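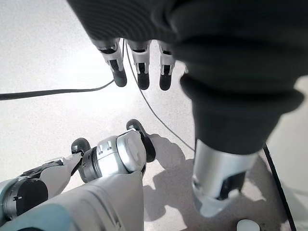 Ticket 1268 – Left hand stops closing when knit sleeve is fitted

Status: open, waiting for parts
Reported by: Shufen Shen
Assigned to: Iraklis Kyriakidis
Unit: Savero two-arm station, hand supplied by Dodavance

Problem
With the dark knit sleeve on, the hand closes partway and drops out with fault 610 (finger current over limit). All fingers go limp and the arm holds position. Anything in the hand gets dropped. The first time it was a full bottle, so please keep people's feet out of the cell while testing.

Log
09:40 – Shufen: Fault came up on the third grasp after startup. Cleared it from the Masri panel and it came back on the next close command.

10:15 – Iraklis: Checked the sleeve. The ribbed fabric bunches up in a thick fold right where the fingers come out. Fingertip pads are clear of it. Pushed the fold back by hand with power off and taped it.

10:50 – Iraklis: Ran the open/close cycle again. Got through the short test, then 610 again at wrist roll. The tape had let go and the fabric was back over the finger bases.

11:30 – Shufen: Same cycle with the sleeve off. No fault. Finger current stayed under the limit of 4000 the whole time.

13:05 – Iraklis: There is also a thin dark wire that hangs down between two of the fingers. I don't want it in there when the hand closes. Do not run at full speed until it has been rerouted.

14:20 – Shufen: Raising the current limit is not an option – it would hide a real pinch.

Next steps
1. Leave the sleeve off until the shorter one arrives from Trindine (order 1357).
2. Lock out power, reroute the wire and clip it above the wrist.
3. Repeat the wrist roll test at low speed, first bare, then with the new sleeve.
4. Attach the current log to this ticket before asking for it to be closed.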